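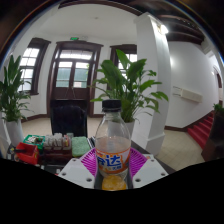 4. Setting the drink shelf in your Vuda cooler

Give the cooler a good four hours to settle after you bring it home. We know it's hard to wait -- but the cooling system really does need that rest before you plug it in.

1. Open the door all the way and lift out the door shelf with both hands. It may feel stiff the first time.

2. Stand your tallest bottle inside and pick the pair of slots that leaves a finger's width above the cap.

3. Press the shelf down until you hear it click on both sides. If you only hear one click, take it out and start over (most of us have had to!).

4. Load the bottles upright, with the heavier ones nearest the hinge, and close the door slowly.
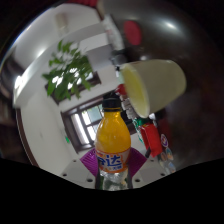 Orange soda with a screw cap. Measure to the top of the cap.

Note: The dial goes up to 7, but please start at 4 and leave it alone overnight. A full shelf takes a lot longer to chill than one or two bottles, so a little patience helps.

Caution: Never put soda in the freezer box, not even for a few minutes. Fizzy drinks swell as they freeze and the bottle can split.

If the shelf still rocks after step 3, check the slots for crumbs or dried syrup and wipe them with warm water.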